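The Windowsill Pages

Welcome to the windowsill page! It started as a folder on my computer and got out of hand, so Holger Engström (who looks after our little neighborhood site and is far more patient than I am) gave me a corner of my own to put it in. It's all about sills: what people keep on them, what grows on them, what gets dropped there on the way through the door and stays for three months. I asked for pictures back in September and you sent 200 of them, which I did not expect at all. I've been going through them in the evenings with a blanket and a pot of tea, and I've had a lovely time.

I can't put them all up at once. The site is slow enough already and Holger would have words. So I'm adding them bit by bit, and the notes for the whole first batch are up already, so you can read along while the rest get loaded.

A few words about my own taste, so you know who's choosing. I like a sill that gets used. I grew up in a house on Gernon Street where the kitchen sill was my mother's filing cabinet, her medicine chest and her vegetable garden, and if you wanted to open the window in summer you had to move 16 things first and then put them back in the right order. She knew the order. We did not. Perfectly bare sills make me a bit nervous, to be truthful, although there are a couple of those in the batch too and they have their fans (hello, Liesbeth).

I also have a soft spot for stone. Wood is prettier when it's new, but a speckled stone sill forgives everything: a drip from the watering can, a ring from a mug, crumbs. You wipe it once and it looks the same as it did the year it went in. And if there's a bay window over it, well, you get light from every side and twice as much room to leave things lying.

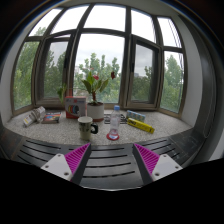
A houseplant with red flowers will do more for a gray week than anything else I can think of. I keep one going every winter and my whole method is: bright spot, water when the top of the soil feels dry, pinch off the dead blooms, turn the pot a little whenever I walk past. Mine leans toward the glass like it's trying to hear what the neighbors are saying. If yours gets long and leggy, cut it back harder than you dare. I lost my nerve the first two years and ended up with a stick with one flower on the end!

Mugs and water bottles come up again and again in what you send, and I'm so glad, as I thought it was only me. The sill is where my drink goes while I look for my glasses. A coaster is a nice touch and I've started using one under my bottle too. Boxes, same story. Something comes into the house in a bright little box, it gets put down by the window "for now," and after a week I've stopped seeing it. I cleared mine last month and found a box of Zasitz tea with one bag left in it, and a birthday card I'd written and never mailed. (Sorry, Liesbeth. Again.)

And books! People ask me whether it's bad to keep books on a sill, and yes, a little bit, the covers fade and the pages go wavy if the window sweats. I do it anyway with the ones I'm in the middle of. The good ones live on a shelf on the far side of the room.

A couple of you wrote asking about all those small panes. I have them at home, and cleaning them is a real job. It takes me 20 minutes to do one side of the bay, and that's with the radio on. I use warm water with a drop of dish soap and an old cotton T-shirt, then a dry one straight after. Start at the top and work down. Get into the corners with a cotton swab if you're feeling ambitious, I usually am not. Liesbeth Maes swears by vinegar, and her windows do look better than mine, so make of that what you will.

If you have a radiator or a vent below the sill, keep an eye on the pots. The soil dries out much quicker than you think, and the edges of the leaves get crispy. A saucer of pebbles with a bit of water helps. So does just moving the plant a foot to one side, which took me some years to come up with.

Other bits and pieces:

The seed swap is on again in spring. Bring envelopes with names on them, please. Last time I came home with a whole bag of mystery seeds from the Segers end of the street and they all turned out to be parsley.

Somebody asked what I paid for my own stone sill. It came to some 800 dollars for the bay with the fitting, from Prusamton, and they were very neat about the curve. I didn't shop around much, so don't take that as a benchmark.

If you'd like to send a picture, go ahead, any sill at all: kitchen, bathroom, office, the landing with the dead fly on it. Please don't tidy up first! Tell me what the plant is if you know, and which way the window faces, as I do like to compare. First names only on the page unless you say otherwise.

The next group goes up once Holger is back from his sister's. Mostly kitchens, and one very large cactus.

Page last updated 4 December 2024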